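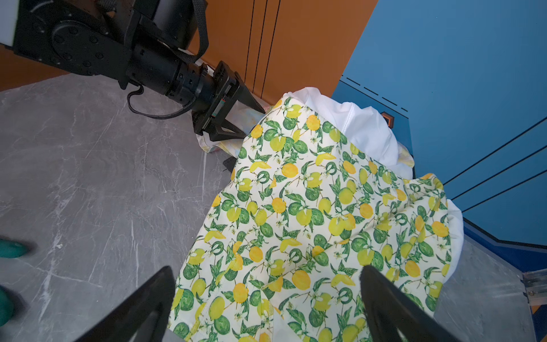
Flarunard Two-Arm Textile Cell
Sold by Nuretti. Floor-standing, walled, rail-mounted.

The Flarunard is a small enclosure with two robot arms in it, and it comes with a rule book that is longer than the setup guide. Customers have pointed this out. We took the hint and cut the setup guide.

What you get
Two arms with parallel grippers, mounted side by side on one aluminum rail
Orange and blue wall panels on aluminum posts
Marble-pattern floor tile (gray; please stop asking about terracotta)
Printed rule book and a wall copy
Inspection log, first year

Cloth is a rotten thing to give a robot. It has no proper shape, it hides whatever is under it, and it will follow a gripper home if you let it. Most of the rules below exist on account of one or another of those habits. They sit on top of your own risk assessment and whatever safety standards apply where you work, and they replace neither.

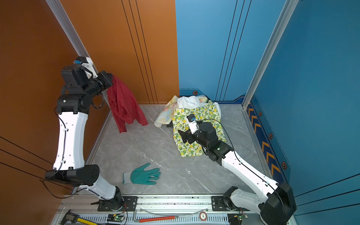 Nisha Dwivedi

Shared floor, and who gets it

Both arms can reach the middle of the floor. That was the selling point, and it is also the entire problem. The rule book calls the middle "shared ground," and only one arm may be traveling through it at a time. The other may hold something, hold something down, or wait. In our cell the left arm has the red cloth and the right arm is down on the lemon print, an arrangement the rules permit, with the wrists well apart.

Minimum gap between grippers on shared ground is 40 mm. You can set it wider. The software won't let you set it narrower, and support won't either, however nicely you write.

A hanging garment counts as part of the arm. People agree with this sentence and then plan their paths around the bare gripper. Set the drape allowance for the longest thing you expect to lift, then add a bit for the thing you didn't expect.

Pressing down on a pile is a hold, and holds have a force limit. Start low. Cotton doesn't complain, so you'll get no warning from that quarter.

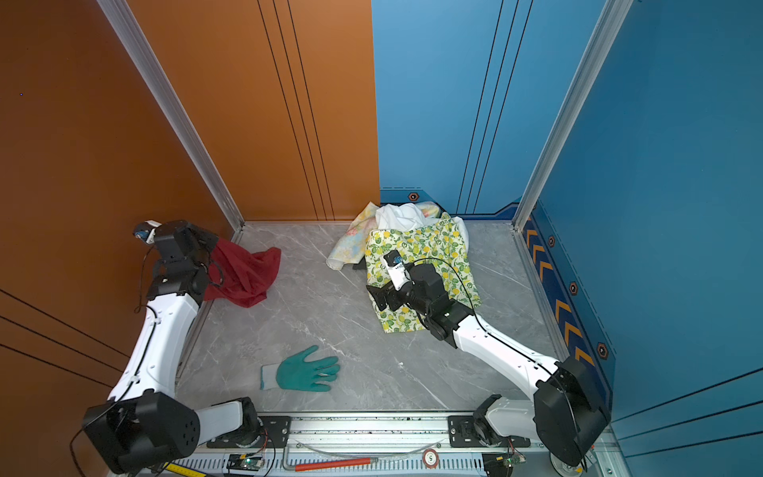
Findadholm, 10/18/22

Revision notes for the current rule book

Rule on piles, reworded. The old text said a pile must be "reasonably orderly." Two customers wrote in to ask what that meant, and we found we had a different answer for each of them. It now says the top layer has to be visible to a wrist camera before either arm closes on it. Crumpled is fine. Patterned is fine too, lemons included.

Rule on cables, extended. Every loop gets checked through the full reach of its arm, by hand, at slow speed, before the first run of the day. A cable that clears the wall panel with the elbow up may not clear it with the elbow out.

Rule on entering the cell, unchanged. Stop both arms, confirm both have stopped, then reach in. Pausing one arm and trusting the other is listed in the book under "Don't," where it has a page to itself.

Rule on color, dropped. It required test garments to contrast with the walls, and the Oksanen acceptance routine covers the same ground without telling anyone what to wear.

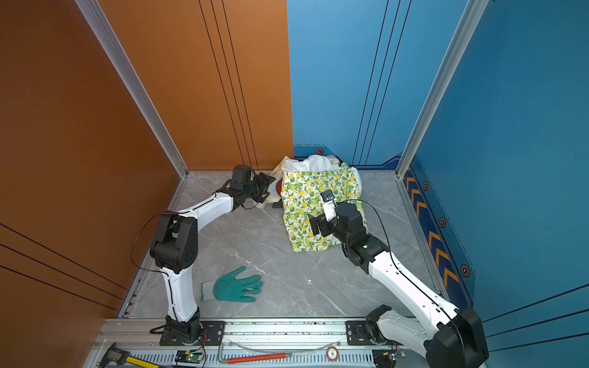 Marlene Sperling, Service and Inspection

Keeping it legal, or at least tidy

Inspection is due after some 3000 running hours, or yearly if you get there first. We look at the rail bolts, the base plates, the joint brakes, the gripper faces and the log. The log is usually the part that fails. An entry reading "all good" with no name beside it goes down as a missed check, and yes, that includes a whole month of them in matching ink.

When both arms are sent to the same heap, as they often are for sorting work, decide in the program which one backs off first. Write it on the wall copy as well. Whoever is on shift when the two disagree will want to know which one is misbehaving.

Spare rule books are free. Spare gripper fingers are not. Orders and inspection bookings go through the Nuretti service desk, next open dates late October.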